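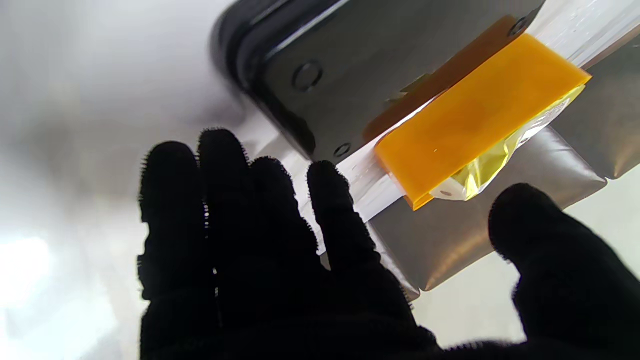
# Cukero listings export

Hi! This is the README for the software catalog dump I keep from Cukero, the private marketplace we use for buying approved hosting add-ons and security tools. I got tired of clicking through the same search pages every time a renewal came up, so I wrote a little script and now I just have a CSV.

## What's inside

- `listings.csv` – one row per listing, 3548 rows in the April pull
- `vendors.csv` – vendor name, support contact page, home region
- `regions.csv` – which listings can be launched in which region
- `notes.md` – my scribbles, mostly about Midero's pricing tiers (sorry, they're a mess)

The raw pull had roughly 4000 rows. I dropped drafts and anything with no price at all, plus a pile of duplicates where the same product was listed once per contract length.

## Columns that trip people up

`term_months` is usually 12 or 36. If it's blank, the listing is pay-as-you-go. Please don't fill it with a zero – I did that once and the yearly totals went haywire.

`restricted` means the listing only shows up for accounts with the extra compliance paperwork on file. It says nothing about whether the software has passed your own review, so check with whoever handles that at your place!

`region` uses Cukero's short names. The Ganville region is `gan`, and older rows say `ganv` (same thing, I just haven't cleaned it up yet).

## Running it yourself

```
cp config.sample.toml config.toml
python pull.py --region gan --out data/
```

You need a read-only buyer key in `config.toml`. The Jakab listings come through a separate feed, so add `--jakab` if you want those too. It's slow. I start it before lunch.

## Known problems

- Prices are list prices. Private offers aren't included.
- Some Midero descriptions have broken accents.
- `last_updated` is the vendor's date and a few of them are clearly wrong.

Fixes are very welcome, especially for the accents. Open an issue first if you want to rename a column – my renewal spreadsheet reads them by name.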